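Reading a Listing Report: notes for unit 3

Hi all, I'm putting my notes up early so you can scribble on them. We're using the Grube county sheet from September 2020, the one Pascal Lammers handed out, and yes, the print is tiny!

1. Active listings
The sheet shows 1371 homes for sale at month end. That's a snapshot, so a house that was listed and sold inside the month won't be in there (I lost a point on this in my own exam, still bitter).

2. Months of supply
Take the active listings and divide by the month's sales, which were 199. You get a bit under seven. I was taught to call anything over six a buyer's market, but please check the price bands separately – the cheap end can be flying while the top end sits.

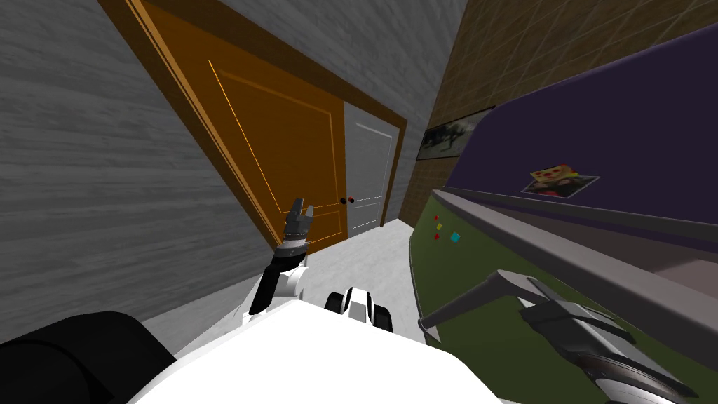 3. Days on market
Watch out for relisted homes. Some agents pull a listing and put it back so the clock starts again, and then the average looks much better than it should. Ask how the board handles it.

For next time: redo step 2 with the November sheet and bring your working. Questions to me or Annelore Schwerdtfeger, room 13.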